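Flustmont Home Forum > Laundry and Fabric Care
Thread: Is color-safe vinegar soaking a myth?

plumb_bob_142
My sister swears a vinegar soak "locks in" the dye on new red towels and napkins. I did it with six Besnard dinner napkins, an hour in the sink, one cup to a gallon. First wash afterward, the water was still pink. So what was locked in?

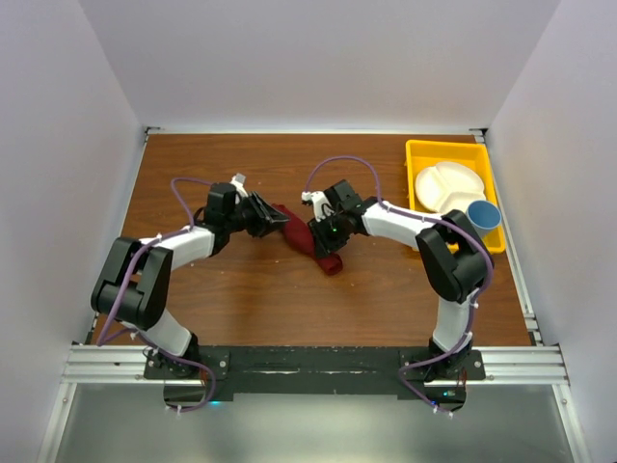 I'm not saying it did nothing. I'm saying I can't see how anyone would know, when they never wash one without the soak to compare.

Nirnthorpe Nan
I've soaked everything red for 10 years and never had a pink shirt. Works for me.

plumb_bob_142
Do you also wash reds separately?

Nirnthorpe Nan
Well, yes.

plumb_bob_142
Then it could be the separate washing, Nan.

Florencia Herrera
Vinegar is used with acid dyes on wool and silk, while the dye is going on. Cotton is usually dyed with something else. Soaking a finished cotton cloth won't set anything. Cold water, wash alone two or three times, done.

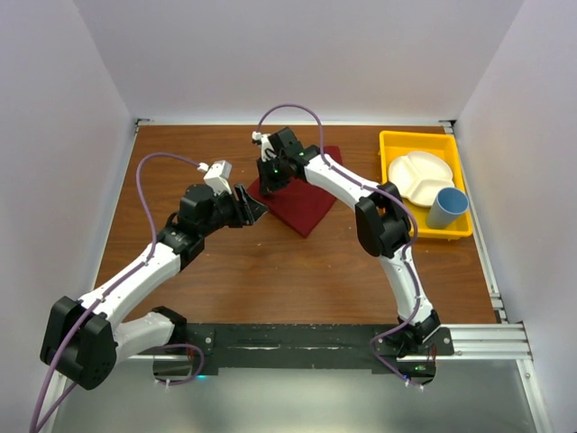 Dark red cloth on the brown wood tabletop.

And please skip the salt too. Same story.

werngate_wes
Disagree on salt. My mother used it and her curtains lasted until we sold the house.

Florencia Herrera
Curtains get washed what, twice a year? I'd want more than that to go on.

tubtop
Color catcher sheets, anyone? The box I bought in January promises a lot. Mine come out gray whatever I put in, so I'm not sure what they're catching.

plumb_bob_142
Same doubts. Tonight I'm rubbing a damp white rag on a soaked napkin and an unsoaked one. Cheap test. 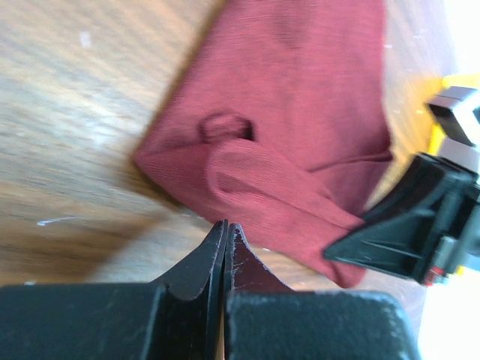
Red cloth, with glare on the wood to the left of it.

Nirnthorpe Nan
One napkin each isn't much of a test either.

plumb_bob_142
Fair. I'll do three and three.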